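Villeo Tabletop Set - README

Welcome, and thank you for taking the time to read this before opening the folders. I know most people don't (I usually don't either), but a lot of small decisions went into this set and it would be a shame if you had to guess at them.

What's in the set

Villeo is a collection of short tabletop sessions built around very ordinary things: cups, bowls, round containers, bits of paper, the kind of clutter that gathers on a table when people are busy with something else. There are 200 sessions in the current release. Each one has a starting layout, a written goal in a sentence or so, and a short note on how the layout was left at the end. The goals are plain household ones, like "put the small cup inside the round container" or "clear the left half of the table."

I chose the objects the way you'd pack for a picnic, mostly from what was already in the cupboard and then one trip out for whatever was missing. The 30 objects in the list were picked because they are easy to find and easy to replace. If one cracks, you can buy something close enough the same afternoon, and the set won't suffer for it.

A word about the table

We work on light wooden tops with a warm, orange sort of grain, and I've grown very fond of them. They do have their ways, though. Clear plastic takes on the color of whatever is under it, so a small cup can nearly vanish against the wood, while anything turquoise practically shouts at you from across the room. Please keep both kinds in your layouts if you add your own. It's tempting to swap the clear cups for bright ones after a long morning, and I'd ask you to hold out! 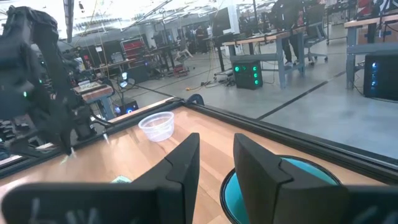

Cups go upright at the start of a session unless the layout note says otherwise, and they should be empty. Containers start with the open side up. Paper scraps and sticky notes count as objects when they are named in the goal, and otherwise they are just part of the table, so leave them where they are and don't tidy them away between one attempt and the next.

How the folders are arranged

layouts - one text file per session, with the object names and rough placement in words (near edge, far edge, left, right)
goals - the written goals, in the same order as the layouts
notes - end-of-session notes, including the grumpy ones
objects - the object list, with size and color for each

Names are lowercase with underscores. An early batch, which we called Titus, used spaces instead, and a few of those may still be hiding in the notes folder. If you trip over one, please send it along and I'll rename it with my apologies.

Known rough spots

"Container," "tub" and "bowl" were used rather loosely in the Titus batch. I've gone back through the goals and settled on "container" for anything round with straight sides, but the notes still say whatever the person felt like saying that day. The color words wander too. One person's turquoise is another's blue-green, and I've left both in - people do talk that way, and I'd like the notes to sound like people.

Adding to the set

New sessions are very welcome. Copy the Pevitz template from the layouts folder, fill in every line, and keep the goal to 2 sentences at most. Version 2 of the object list will go up in May, so anything that arrives before then can still have its objects added to it.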